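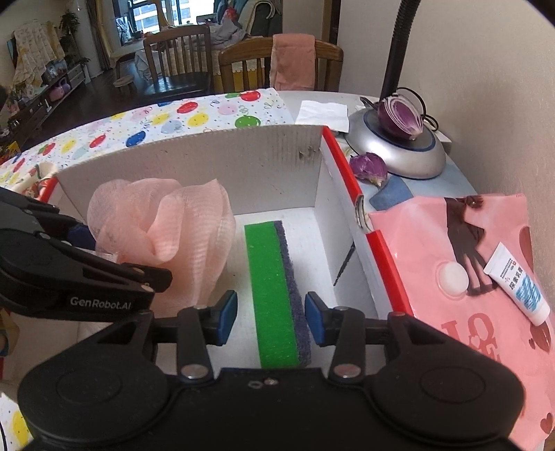
Shahram Jalali would not buy one again at the full price, but he would rent one tomorrow. He had it for a month, he said, and the first two weeks went on learning how slowly he had to move. After that he stopped thinking about his hand and started thinking about which jobs were worth recording.

That is a fair summary of where hand-held grippers stand for small robotics teams. They have become easy to get and fairly easy to use, and the cost now sits mostly in what comes after. A good deal of that work is offered as a service, and for this review we tried the home recording package from Dosesmont, a rental firm that supplies the gripper, the instructions and the file checking under one contract.

The package arrives in a single case. Inside are the gripper, a charger, two spare finger pads, a cleaning cloth and a booklet of household tasks. The booklet is the best part. Each task gets one page, written in short sentences, with a start position and an end position. Pick up the sponge and put it back in the box. Move the tube from the bag to the table. Most take under a minute, and the booklet asks you to repeat each one with the objects shifted a little between tries.

Setup took us 14 minutes the first time. You charge the unit, open and close the fingers fully for calibration, and make a short test recording. Dosesmont checks the test before it unlocks the rest of the booklet. Ours failed once, for lighting, and the message told us plainly to open the curtains and try again.

In use

The fingers open wide enough for a kitchen sponge and close firmly enough to lift one by its edge. Soft pads help with onions, which roll. Mesh and loose cloth are harder. A bath pouf tends to catch on the fingertips after you let go, and you have to pull back slowly or it comes along. Thin tubes lying flat are the worst of the lot. The booklet suggests coming in from the side, and we found it quicker to approach from the cap end.

The weight is fine for short sessions. After half an hour the wrist complains. Afshin Golestani, who tested the package with us at a kitchen table in Endgate, worked in blocks of 12 minutes and recorded 161 usable tries over three afternoons. We handed in 230 in all. The rejected ones were mostly down to moving too fast, with a smaller group where a hand had strayed into view.

Dosesmont does not ask you to tidy up first. Its buyers want ordinary rooms with ordinary things in them, and the booklet says to leave the table as you would normally have it. It does ask you to put away letters, bank cards and family photographs. We would have liked that on the first page. It is on the ninth.

File checking

Recordings go up overnight, and results were back each day before noon. Every rejected file comes with a reason from a fixed list. The list is too short. "Object not controlled" covered both a dropped sponge and one that was held perfectly well but put down crooked, and we had to write in to find out which was meant. Replies were polite and took two days.

The alternatives

Salehi rents a similar gripper without the checking. That suits a team with its own reviewer and will frustrate anyone else. Penia sells its kit outright and includes a better case, but its task sheets assume a lab bench and read like it. For recording in a real home, Dosesmont is ahead of both.

Its contract runs for a month at a time, and a second month can be added up to the day before the case is due back. Spare pads beyond the first two cost extra. We wore out one pair, mainly on cardboard edges. New customers are being booked in for November.

Last updated: November

Home | Reviews | Features | Kits and Rentals | Subscribe

Contact the editors | Copyright, all rights reserved | Back to top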